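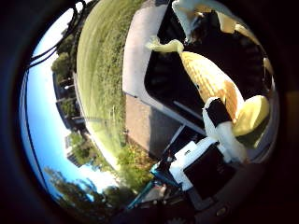 薬の「あれ?」を記録するノートの作り方(相談に行く前にやっておくこと)

新しい薬を飲みはじめてから、なんだか調子がおかしい。でも薬のせいかどうか分からないし、先生に言うほどでもない気がする……。そういう状態で何週間もモヤモヤしたことがある人、けっこう多いと思います。私もそのひとりです!

私の場合は、去年から飲んでいたスカロン(Skallon)という薬でした。飲んで少しすると指先がピリピリして、夕方には治まる。診察のときに「何か変わったことは?」と聞かれても、そのときはピリピリしていないので「特にないです」と答えてしまう。で、家に帰ってから「あ、言えばよかった」と思うわけです。これを何回もやりました(笑)

このページでは、私が今やっている服薬ノートのつけ方と、そのノートを持って医師や薬剤師さん、製薬会社の窓口、場合によっては弁護士さんに相談するときの準備を、順番に書いていきます。むずかしい話はほとんど出てきません。ノートとペンがあれば今日から始められます。

先に大事なことだけ書かせてください。息が苦しい、胸が痛い、顔やのどが腫れてきた、意識がぼんやりする、といった症状があるときは、記録なんか後回しにしてすぐ救急に連絡してください。それから、記録を見て「やっぱりこの薬だ」と思っても、自分の判断だけで急にやめないこと。急にやめるとかえって危ない薬もあります。まず処方した先生か薬剤師さんに電話です。
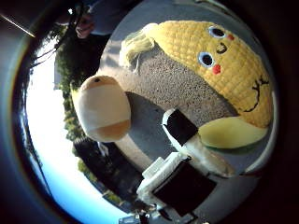

文:イエ・ジアフイ(Jiahui Ye)
2019年3月12日

■ 用意するもの

・ノート1冊(私は300円のリングノートを使っています)
・ペン
・お薬手帳
・クリアファイル
・スマホ(写真を撮る用)

ノートは罫線だけのシンプルなものがいちばん書きやすかったです。最初はかわいい日記帳を買ったんですが、1日分の欄が小さすぎて、具合の悪かった日ほど書ききれないという残念なことになりました。

アプリ派の人は、エスティクス(Estix)みたいな服薬記録アプリでもいいと思います。私もしばらく使っていて、飲む時間にアラームが鳴るのは便利でした。ただ、機種変更のときに引き継ぎを忘れて、2月の前半の記録をまるごと失くしました……。アプリを使うなら、ときどき書き出して別の場所に保存しておいてくださいね。

■ 手順1 薬そのものの情報を1ページ目に書く

最初のページは「薬の身分証」にします。書くのは次のことです。

・薬の名前(商品名と、分かれば成分名)
・1回に飲む量と、1日の回数
・飲みはじめた日
・処方してくれた病院と先生の名前
・受け取った薬局の名前と電話番号
・いっしょに飲んでいるほかの薬

ここで意外と抜けるのが最後の項目です。「ほかの薬」には、ドラッグストアで買った頭痛薬も、サプリも、漢方も入ります。塗り薬や目薬もです。私は最初、寝る前に飲んでいたサプリのことをすっかり忘れていて、薬剤師さんに「ほかに飲んでいるものは本当にないですか?」と二度聞かれてやっと思い出しました。

薬のシートに印刷された番号が読めるなら、それも写しておきましょう。製造番号(ロット番号)は箱のほうにしか書いていないこともあります。薬局で箱から出して渡される薬だと手元では分からないので、その場合は空欄のままで大丈夫。必要になったら薬局に聞けます。

■ 手順2 毎日書く欄を決める

ここがこのノートの中心です。書く欄は少なめにしてください。欄が多いと続きません! 私は次の形に落ち着きました。

日付
飲んだ時刻
症状(いつから、いつまで、どこが、どのくらい)
食事と睡眠
その他

記入例はこんな感じです。

飲んだ時刻:朝食のあと、片づけをする前
症状:昼前から右手の指先がピリピリ。箸は持てるが、ボタンがとめにくい。夕方には気にならなくなった
食事と睡眠:朝はパンだけ。夜中に一度起きた
その他:午後に買い物、荷物が重かった

ポイントは「ボタンがとめにくい」のところ。「つらかった」「けっこう痛い」だけだと、読む人にはどのくらいなのか伝わらないんですよね。できなかったこと、いつもより時間がかかったことを書くと、ぐっと具体的になります。階段を途中で休んだ、とか、テレビの音がうるさく感じた、とか、そういう書き方で十分です。

それと、何もなかった日も「なし」と書いてください。空白だと、症状がなかったのか書き忘れたのか、あとで自分でも分からなくなります。飲み忘れた日もそのまま正直に「飲み忘れ」と書く。怒られるかなと思ってごまかしたくなる気持ちは分かりますけど、飲まなかった日に症状が出たかどうかは、先生にとって手がかりになることがあります。

■ 手順3 思い込みで書かない工夫

正直に言うと、私は「この薬が悪い」と思ってノートを始めました。そうすると、ちょっとした肩こりまで薬のせいに見えてきます。

友人のアクセル(Aksel Þorgeirssonさん。医療系の文書の翻訳をしている人です)に見せたら、「感想と出来事が混ざっていて読みにくい」とばっさり言われました。たしかに「また薬のせいで眠れなかった」なんて書いてあるんです。事実は「眠れなかった」だけで、「薬のせいで」は私の考え。

それ以来、ページの左側に出来事、右側に自分の考えを書くようにしています。右側には何を書いても自由。愚痴でもいいです。窓口に見せるのは左側だけ、と決めておくと気がラクですよ。

あと、書き間違えたときは修正液で消さずに、線を1本引いて横に書き直してください。記録がもとの形で残っているほうが、あとから読む人に信用してもらいやすいそうです。まとめ書きもなるべく避けて、もし後日に書いたなら「翌日記入」と添えておきましょう。
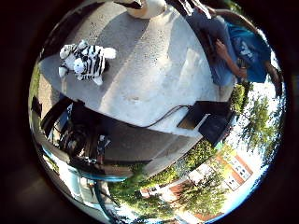 コンクリートの上、しましまのシマウマのぬいぐるみ

■ 手順4 紙ものと写真をまとめる

クリアファイルの出番です。入れておくのは、

・薬局でもらう薬の説明書
・調剤明細書と領収書
・検査結果の紙
・飲み終わった薬のシート(何枚か)
・症状で仕事を休んだときの書類

領収書は医療費控除のために取ってある人も多いと思いますが、説明書はつい捨ててしまいますよね。説明書は途中で内容が変わることがあるので、古いほうも残しておいてください。もらった日を隅に書いておくと、並べ直すときにすぐ分かります。

発疹や腫れのように目に見える症状は、スマホで撮っておきます。同じ場所、同じ明るさで撮ると比べやすいです。アップだけだと体のどこなのか分からなくなるので、少し離れたものも撮っておくと安心。加工アプリは絶対に使わないでくださいね。美肌モードがオンのままで、赤みがきれいに消えていたことがあります(あれは悲しかった)。

■ 手順5 まずは7日分を持って相談する

続けて7日分たまったら、一度相談に行きましょう。もっとためてからのほうがいいかな、と待つ必要はありません。もちろん、症状が強くなっているならその前でもすぐに!

診察時間は短いので、ノートをそのまま渡すと先生も困ってしまいます。私は小さい紙に要点を書いて、それをいちばん上に挟んでいきます。

・いつから
・どんな症状が
・薬を飲む時刻とどう関係していそうか
・生活で困っていること
・聞きたいこと

聞きたいことは2つまでにしています。欲張るとどれも中途半端になって、帰り道で「あれ、結局どうだったっけ」となるので。私が用意したのは「この症状は薬と関係がありますか」と「量を変えたり、別の薬にしたりできますか」でした。

先生に直接言いにくい人は、先に薬剤師さんに話すのもおすすめです。飲み合わせのことはとても詳しいですし、必要なら薬局から病院に連絡を入れてくれることもあります。

■ 手順6 製薬会社の窓口に問い合わせる

製薬会社には、たいてい患者向けの電話窓口があります。スカロンの場合はテューゲセン(Thygesen)という会社で、説明書の最後のほうに小さく番号が載っていました。

電話する前に、手元に置いておくもの。

・1ページ目の「薬の身分証」
・症状の要点を書いた紙
・メモ用のページと時計

窓口の人は診断はしてくれません。「それは副作用ですね」とは言えない立場なんだと思います。でも、同じ症状が説明書に載っているかどうかは教えてくれましたし、こちらの話も記録してくれました。受付番号があるか聞いて、あれば必ず控えます。かけた時刻、出た人の名字、言われたことも、電話を切ったらすぐノートへ。私はあとで書こうと思ってお茶を入れているあいだに名字を忘れました……。

途中で「検討してお返事します」と言われたら、いつごろになるのか確認しておきましょう。返事が来ないときに、こちらからかけ直しやすくなります。

なお、副作用の報告は患者本人や家族から公的な窓口に出せる場合もあります。入院するほどの健康被害があった人には、救済のための給付制度も用意されています。対象になる薬や請求の期限など条件が細かいので、これは必ず公式の案内を確認してください。ここで私が要約すると間違えそうです。

■ 手順7 法律の相談を考えるとき

ここまでで話がつく人がほとんどだと思いますが、後遺症が残った、説明を受けていなかった気がする、会社とのやりとりに納得できない、ということもありますよね。そんなときは弁護士さんへの相談も選択肢に入ります。

持っていくのは、ノート、クリアファイル、そして診療記録の写しです。診療記録は病院の受付で「開示の請求をしたいんですが」と言えば申込書を出してもらえます。手数料は病院やページ数によって違って、私のときは約3,000円でした。受け取りまでに日数がかかることもあるので、相談の予約を取る前に頼んでおくと慌てません。

渡すのは必ずコピーにして、原本は自分で持っていてください。それと、権利を主張できる期間には限りがあります。迷っているうちに過ぎてしまうともったいないので、「まだ訴えるとか決めてないんですけど」という段階で話を聞きに行って大丈夫です。相談したからといって、必ず裁判になるわけではありません。

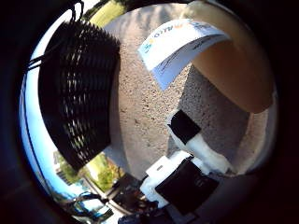 ドレスホルム(Dresholm)患者サポート部 くすりの記録チーム

■ よくもらう質問

家族の分も書いていい?

もちろんです。ただ、本人が言ったことと、そばで見ていて気づいたことは分けて書いてください。「本人:だるい」「私:返事がいつもより遅い」のように頭につけるだけでOK。父の分をつけていたときは、この書き方がいちばん先生に伝わりました。

途中で何日か抜けてしまったら?

抜けたところは空けて、今日の分からまた書けばいいです。思い出して埋めようとすると、だいたい怪しい記録になります。

SNSに書いてもいい?

気持ちは分かりますが、薬の名前と症状を書いて投稿するのは少し待ってほしいです。あとで相談や交渉をすることになったとき、勢いで書いた内容がノートと食い違っているとややこしいので。同じ薬の人と話したいなら、患者会のような閉じた場所のほうが落ち着いて話せると思います。

薬が変わったらノートも新しくする?

同じノートの続きで大丈夫です。変わった日に太い線を引いて、新しい「薬の身分証」をそこに書きます。前の薬の症状がいつ消えたかも見られるので、私は分けないほうが好きです。

ちなみに私のピリピリは、先生に記録を見せて、今は薬の量を減らして様子を見ているところです。ノートも続けています。次は、高齢の家族といっしょに使える大きな文字の記入用紙を作る予定なので、こういう欄がほしい!という希望があれば、チームの受付箱に入れておいてください。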